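In Defense of the Soap Dish

I want to say something in favor of bar soap, and even more in favor of the dish it sits in, because I think we gave both of them up far too easily.

My grandmother's house in Platton was built in 1961, and the bathroom had a ceramic soap dish set right into the tile over the tub. It had ridges, it had a little lip, and it was the color of canned peaches. When the house was redone the dish went into a dumpster and a pump bottle took its place on the corner of the tub, where it got knocked into the water every night for years. I still think about that dish!

Pump soap is fine. I use it at work and at the gym and I don't lie awake over it. But a bottle asks nothing of you and gives very little back. You push down, you get a squirt (always too much), and when the thing is empty you throw out a big piece of plastic or you promise to refill it and then don't. A bar has weight. It has a smell that stays in the room. It changes shape to suit whoever uses it, and by the end it's a thin, curved sliver that you press onto the back of the next one, if you were raised right.

The usual complaint is that bar soap is messy, and I'll grant that a bar left flat on the edge of a sink is a sad, gluey thing by October, when the windows are shut and nothing dries. That's a dish problem, though. Most of the soap dishes sold today are awful. They're flat trays with two tiny bumps, or they're slabs of polished stone that let the bar skate straight into the basin. I bought one of those from Orusby because it looked wonderful in the store, and I picked soap off the bathroom floor for a whole winter.

So my advice is to forget the bath aisle completely and go look at bowls. A shallow bowl with a wide rim is easy to reach into with your eyes shut and full of shampoo. A small foot keeps it up off the counter, so you can wipe underneath. Drop a bit of loofah in the bottom, or a few clean pebbles, and the bar stays up out of the puddle. Rinse the whole thing when you rinse the sink. I paid 2 dollars for mine at a thrift store and it has outlasted three matching bathroom sets.

And please, get one in a color! Bathrooms have gone so white and gray that brushing your teeth feels like waiting for a dentist. A pink bar and an orange bowl cost next to nothing and they cheer up a whole counter – I'd put that pair up against any 900-dollar vanity. When people visit they notice the soap. They pick it up and smell it, and then they wash their hands for longer than they meant to, which can only be good for everybody.

I keep 16 bars in the linen closet, unwrapped, between the towels. They get harder as they sit, so they last longer once they reach the sink, and the towels smell terrific in the meantime. Try it with one bar and one bowl, and give it a month before you go back to the pump. 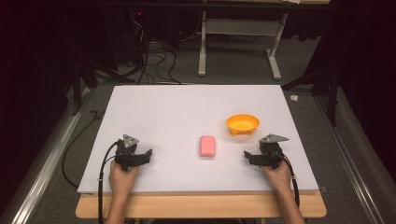

Jeon wrote in to say that the pebbles are a mistake, they get slimy in a week, and a thick rubber band stretched across the bowl holds the bar up much better and can be rinsed in a second.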